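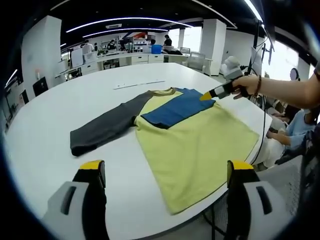
Erst die Stunden, dann die Geräte

Wer ein Budget für Handgreifer und Roboterarme aufstellt, fängt meist beim Arm an. Der Arm ist der größte Posten, es gibt ein Datenblatt dazu, und der Vertrieb ruft zurück. Italo Pagano hat es im vergangenen Jahr genauso gemacht. Er plant bei Prulero, einem Dienstleister für die Textilaufbereitung, die Automatisierung der Faltplätze. Sein erster Entwurf enthielt zwei Arme, einen Rechner und eine Zeile mit der Überschrift »Sonstiges«. Den zweiten Entwurf begann er mit den handgeführten Greifern, und die Arme rutschten ins Folgejahr.

Die Reihenfolge hat mit der Arbeit zu tun, die der Arm später übernehmen soll. Hemden und Tücher liegen nie zweimal gleich auf dem Tisch. Bevor ein Modell das Falten lernen kann, müssen Menschen es vormachen, mit denselben Fingern, die später am Arm sitzen. Bei Prulero waren für den ersten Abschnitt 1408 Durchgänge vorgesehen. Für diese Arbeit braucht man Greifer, Tische und Leute, die Zeit haben. Einen Arm braucht man dafür noch nicht.

»Ich hatte die Hardware auf den Euro genau und die Personalstunden geschätzt«, sagt Pagano. »Umgekehrt wäre es besser gewesen.« Eingeplant waren 356 Stunden. Darin fehlten das Einrichten am Morgen, das Zurücklegen der Stücke zwischen zwei Durchgängen und die Durchsicht der Aufnahmen. Die Durchsicht wird in Angeboten gern als Software verkauft, verlangt aber jemanden, der davorsitzt und aussortiert. Fast 40 Prozent der Stunden entfielen am Ende auf solche Nebenarbeiten.

Bei den Greifern selbst holte Prulero zwei Angebote ein. Brisden lieferte fertig montiert und mit Wartungsvertrag, Marras verkaufte Bausätze zu einem deutlich niedrigeren Stückpreis. Auf dem Papier gewann Marras. Pagano ließ sich von beiden Firmen eine Preisliste für Verschleißteile geben und rechnete neu. Fingerspitzen, Kabel und Stecker stehen selten im Hauptangebot, werden aber laufend gebraucht. Dazu kam die Montage der Bausätze, die im eigenen Haus hätte stattfinden müssen. Danach lagen die Angebote so dicht beieinander, dass die Lieferzeit entschied. Bestellt wurde bei Brisden, mit einem zusätzlichen Satz Spitzen je Gerät.
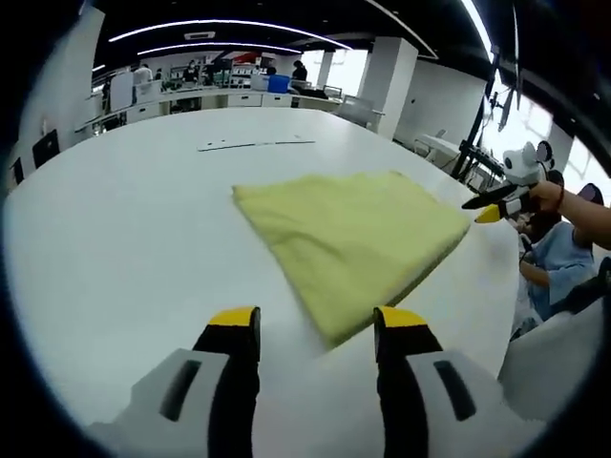 Auch die Textilien gehören in den Plan. Ein weiches Tuch verhält sich anders als ein Hemd mit langen Ärmeln, und wer nur eine Sorte einkauft, bezahlt später eine zweite Aufnahmerunde. Pagano führt die Stücke als eigenen Posten, getrennt nach Warenart, und kauft jede Sorte mehrfach. Der Betrag ist klein. Im ersten Entwurf fehlte er ganz, und die Nachbestellung dauerte länger als die Freigabe der Greifer.

Teurer ist der Platz. Ein großer Tisch, an dem man sich mit Kabeln und Stühlen nicht in die Quere kommt, belegt mehr Fläche als ein gewöhnlicher Arbeitsplatz. Prulero verrechnet Fläche intern, und der Tisch tauchte erst auf, als die Buchhaltung nach der Kostenstelle fragte. Wer mietet, sollte Fläche und Laufzeit gleich zusammen ansetzen. Verlängert sich das Projekt, läuft die Miete weiter, während die Geräte bezahlt sind.

Für den Speicher hatte Pagano zunächst eine Pauschale vorgesehen. Das Systemhaus Flanier riet ihm, stattdessen einen Probetag aufzunehmen und die Datenmenge hochzurechnen. Der Probetag kostete einen Arbeitstag und ersparte Prulero den größeren der beiden angebotenen Server. Er zeigte nebenbei, dass die Akkus der älteren Notebooks nicht bis zum Mittag reichten. Netzteile und Steckdosenleisten stehen seither in der Liste.

Über die Arme wird im Oktober neu entschieden. Bis dahin gilt eine Regel, die Pagano in die Vorlage für den Einkauf geschrieben hat: Zu jedem Gerät gehören eine Zeile für Verschleiß, eine für Stunden und eine für Fläche. Bleibt eine davon leer, geht der Antrag zurück.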